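Troubleshooting: Tracking Jumps When a Mirror Is in View
Ameler hand-held gripper, two-hand setup. Last edited May 3, 2023 by Zsolt Lakatos

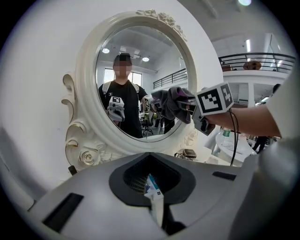
Wiping task at the round mirror. The operator's gripper and its square marker show up in the glass.

Symptom
The gripper path is smooth until the cloth nears the mirror, then one pose jumps. On replay in Dunia the arm tries to reach a point behind the wall. Our test arm stopped on its 400 mm step limit. If yours has no step limit set, do not replay the file.

Cause
The marker detector accepts reflections. A reflected square is mirror-reversed and should fail the ID check, but at low resolution with error correction set to 2 bits, some reversed patterns match a valid ID. The pose solver then places the marker behind the glass.

Before you start
Press the emergency stop on the arm and leave it in. Work on a copy of the recording.

Steps
1. Open the recording in Dunia and turn on the marker overlay.
2. Step to the first jump. Note the ID and check whether its outline sits on a gripper or inside the mirror.
3. Set error correction to 0. Run detection again on 200 frames either side of the jump.
4. If the false ID is still there, draw a mask over the glass. The mask is fixed to the image, so redraw it whenever the view moves.
5. Export the path and plot position against time. Any step left over means the frame has to be cut.
6. Release the stop and replay at the lowest speed, with no cloth in the jaws and the mirror taken down.

Known problems
The mask also hides real markers that pass in front of the glass. Mariann Szilágyi is testing a depth check in the Vutow branch that would drop any marker behind the wall plane. It is not ready for use on an arm.

Ceiling lights reflected in the glass can wash out a real marker. That shows up as a gap in the path, and the steps for it are on the Lost Marker page.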